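Workshop & Home Automation > General chat
Thread: Can any of them do a real chore yet?

Page 1 of 1

goltley_bench
Posted 7:40 pm

My sister is moving into a unit in July and has asked me, as the supposed technical one, whether it's worth holding off on a dishwasher because "the robots are coming". I told her to buy the dishwasher. Then I spent the evening wondering if that was fair.

So a straight question for people who work near this stuff. Leaving out robot vacuums and mowers, is there anything that can do a chore in an ordinary house or a small shop without a person setting everything up first? I don't mean a factory line with guarding and fixtures. I mean put the washing away, wipe the bench, sort the screws in the jar.

I run a small joinery shop and would pay decent money for something that loaded dowels into predrilled panels. I have one bloke doing it for most of the morning and he hates it.

---

lefteris_g
Posted 8:02 pm

No. Next question.

Less rudely: I service packaging machines. Everything that works, works because the part turns up in the same place every time. Take that away and you're paying for a very slow apprentice.

---

Orathai Khamphan
Posted 8:15 pm

I'd disagree with that a bit. Our shop in Plovusstead has an arm tending a small press and the parts come in a tray, all jumbled. It picks them fine. The camera finds them and the gripper is just a vacuum cup. Two years ago we would have needed a bowl feeder.

Picking is mostly sorted for simple shapes. It's what happens after the pick that gets you.

---

lefteris_g
Posted 8:21 pm

Jumbled in a tray that's bolted down under its own light. I'd call that a fixture.

---

Orathai Khamphan
Posted 8:24 pm

Fair. The tray is bolted down.

---

eero_s
Posted 8:50 pm

I do simulation work, mostly on insertion, so the dowel question is close to home. Putting this one up because it's the plainest version of the job. 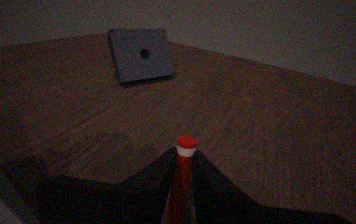
Insertion is the part of most chores that people forget is a chore. Plug into socket, key into lock, lid onto jar, dowel into panel, cutlery into the basket of that dishwasher. An adult does it half by sight and half by feel, and if it goes in crooked you wiggle it without thinking. A machine has to be given the wiggle. Look at what it has to work with in that view: a rod with a red end between two black fingers, a block with one round hole well off to the upper left, and the fingers themselves taking up most of the bottom. The light is poor and the picture is grainy, so the hole is a dark spot and not much more. Getting the tip over there is easy enough. Getting the rod square to the hole is where you lose your afternoon, as a small error in tilt can jam it even when the position is good.

For a batch I ran recently, same kind of task with a generous clearance, I got 933 successes out of 1000 tries in simulation. That sounds good until you work out what it means for somebody doing dowels all morning.

---

goltley_bench
Posted 9:05 pm

Thanks, that's useful. So 67 misses in a thousand. My bloke would miss none, though he'd complain about all of them.

What does a miss look like? Does it know it missed?

---

eero_s
Posted 9:12 pm

Sometimes. If there's a force sensor in the wrist you can catch a jam, back off and try again. The bad ones are where it lands on the face beside the hole, slides, and the controller thinks it has gone in. You can check the depth at the end, but by then the rod may have shifted in the grip.

I counted first tries only. With retries the number goes up and so does the time.

---

Graziella Monti
Posted 9:30 pm

Can I ask why anybody would trust a figure from simulation? I had a rep from Zirkard in here with a laptop full of beautiful simulated arms. We trialled one on fitting rubber bungs. Real bungs have flash on them, they stick to each other, and some are slightly oval. It did a handful and then sat there with its fault light on.

Wood would be worse. It swells.

---

eero_s
Posted 9:41 pm

I wouldn't trust it as a promise. I use it to throw out bad ideas cheaply. If a method can't find a clean round hole in a plain block in simulation, it won't find yours with tear-out around the rim.

You can vary the friction, the lighting, the sizes and the camera noise, and that helps the real one cope. It won't help much with bungs that stick together unless somebody models sticky bungs.

---

lefteris_g
Posted 9:48 pm

Which is my point. Somebody has to think of every way it can go wrong.

---

Orathai Khamphan
Posted 9:55 pm

Somebody had to do that for your packaging machines too. They just did it in steel.

---

oranuch_j
Posted 10:10 pm

Coming at this from the house end. I do home modifications for people with limited hand strength, and the bar is different there. A client doesn't care if it takes 19 tries to get a plug into a socket if the alternative is waiting till the carer comes tomorrow. Slow is fine. Dropping a hot kettle isn't.

We've had more luck changing the object. Fat handles, magnetic charging leads, funnels on things. If you put a big chamfer on the hole, nearly anything can find it, including a tired person.

---

Graziella Monti
Posted 10:18 pm

Agree with the chamfer. Cheapest automation there is. We ended up putting a lead-in on the bung seat and gave the job back to a person with a hand press. It's quicker than the arm was and it's paid off.

---

goltley_bench
Posted 10:26 pm

I could countersink the panel holes slightly, it's hidden once the joint is closed. The dowels already have a bevelled end. Would that be enough to make a proper dowel inserter worthwhile? I mean the dedicated kind with a hopper.

---

lefteris_g
Posted 10:33 pm

Yes, if your panels are repeatable. Look for a used one and budget for new seals. Chu on the machinery board sometimes knows who's closing down. No cleverness in it at all and it'll outlast the both of us.

---

eero_s
Posted 10:37 pm

I'd buy that too, for what it's worth. If you were doing one-off pieces with a different hole pattern every time I'd say wait a few years and ask me again.

---

goltley_bench
Posted 10:44 pm

Mostly kitchens, so the pattern is the same for weeks. I'll message Chu.

Sister has bought the dishwasher. She wants to know what will unload it.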